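Ginette Gauthier
I've been promising a few of you a thread about how I finally learned to write things down at work, so I'm going to sit here with my coffee and do it properly. Get comfortable, I go on a bit!

Ginette Gauthier
Background for the new folks: I spent a long stretch at Plasside doing shift handovers, and then moved over to Holteck, where handovers are pretty much my whole job. Parts come in, parts go out, people go home, and somebody has to know where things stood. 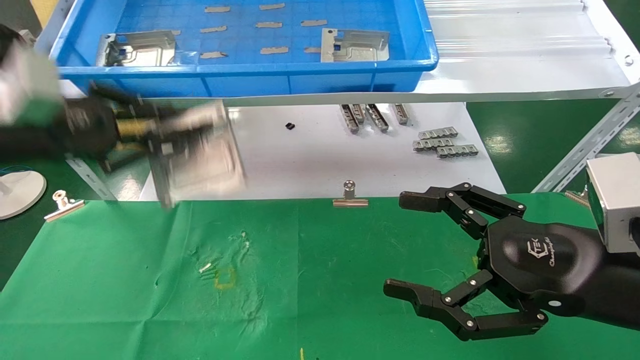
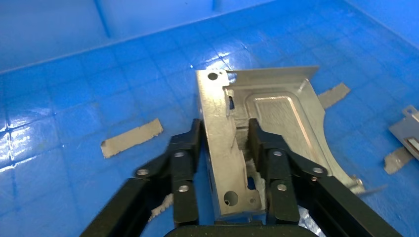
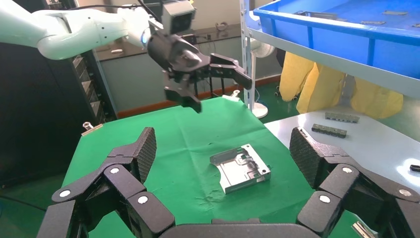 Brackets, brackets, brackets.

Ginette Gauthier
So, handover notes. When I started, mine were terrible. I wrote them the way I talk, which you can probably guess is not short, and the poor soul on the next shift had to dig through my whole afternoon to find the one line that mattered to them.

Ginette Gauthier
My old supervisor at Plasside read one of my notes back to me out loud once, very kindly, and asked me where the problem was. I couldn't find it either. It was my own note! I went home and laughed about it, and then felt a little sick about it – and the next day I bought a notebook.

Ginette Gauthier
What I do now is start with whatever is unfinished. The finished stuff can wait until the end, or get left out. If a delivery from Skinner is late, that goes at the top, along with who I called and what they told me.

Ginette Gauthier
I also keep it to 100 words. I picked that number out of thin air one evening in May and it stuck. Some nights I go over and I have to cross things out, and you'd be surprised how little I miss them in the morning.

Ginette Gauthier
Then there are 2 questions I ask before I sign it. Could a person who was on vacation all last week follow this? And would I be okay with the person I'm writing about reading it? That second one has saved me from a few grumpy sentences, let me tell you.

Ginette Gauthier
We tried Nillonel for a while, the app where you tap little boxes for everything. I know people who love it and I'm happy for them. I kept running out of boxes for the thing I wanted to say, so I'd end up leaving a paper note next to the tablet anyway.

Ginette Gauthier
One more thing and then I'll let you go. Talk to the person too, if you overlap even for two minutes. Half of what I know about this job I heard from somebody putting their coat on.

Ginette Gauthier
If you have a handover habit you swear by, please put it in the replies, I read all of them. I'm especially curious about night shift people and how you keep your handwriting readable at 4 a.m.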